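Pale specks under my cup rack, and cups that won't stand straight on it

Homes and kitchens > Washing up
Asked 2023-03-18
Viewed 870 times

Nandini D'Souza

I have two small problems and they may be connected, so I am putting them in one post.

We moved to Trostcombe in May and there is very little worktop in the new kitchen. I wash up in there and carry the plastic things through to the back room, where they dry on a gold-coloured metal rack from Skivska. It stands low down against the wall. The rack itself is fine and I don't want to replace it.

1. The specks

The grey under and in front of it has pale specks and blotches. They are faint and I only notice them when the light is on. Vacuuming takes some off but not all. Our water is very hard, so my first thought was limescale from the drips, but there are specks well away from the rack too.

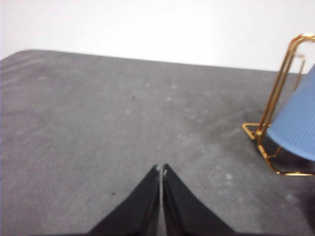

2. The cups

They are light blue plastic, ribbed down the sides, and wider at the rim than at the base. I put them on upside down. One will stand nearly straight and the one next to it leans over to the left. Swapping them round makes no difference, so I don't think it is a faulty cup. Does the lean matter for drying, and is there a way to stop it without buying something else? I have a round bowl in nearly the same blue that I usually leave in front.

Atieno Shemweta

I'll take the cups first as that is the easier one.

A cup with a wide rim needs two bars under it, one on each side. If one side of the rim drops between the bars, the whole cup goes over until it meets the side of the rack. Mine did the same on an Arrieta rack. Try moving the left one in towards the middle by a finger's width and see if the rim finds the bar. 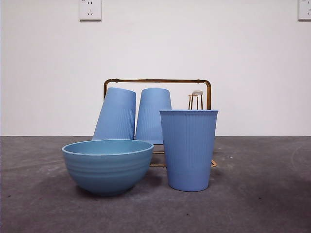
A lean is no problem for drying as long as air can get in under the rim. It is worse to have a cup perfectly upright with the rim flat on something, as the damp stays inside. What I would change is the bowl. With its mouth facing up it will hold whatever runs into it, and it is also blocking the air to the bottom of the cups. Turn it over and prop one edge on a folded cloth, or dry it by hand.

For the specks, do a test before you clean anything. Put a few drops of white vinegar on a cotton bud and dab one speck somewhere out of sight. If it fizzes or fades it is limescale. If nothing happens it is more likely fluff, wear or just the pattern. Don't use vinegar on the rack — some gold finishes are only a thin coat and it can dull them. Wipe that with a dry cloth.

Whatever the marks are, I would put a tray under the rack. Mine has a lip of 3 cm and I empty it each morning.

tinlid68

Plustik do a ribbed mat that goes under racks, had mine ages. No idea about the cups, I just shake them and put them away.

Nandini D'Souza

Thank you both. I moved the cup over and it stands up now, more or less. The vinegar did nothing at all to the speck I tried, so I will leave those alone and get a tray. The bowl I am going to dry with a tea towel.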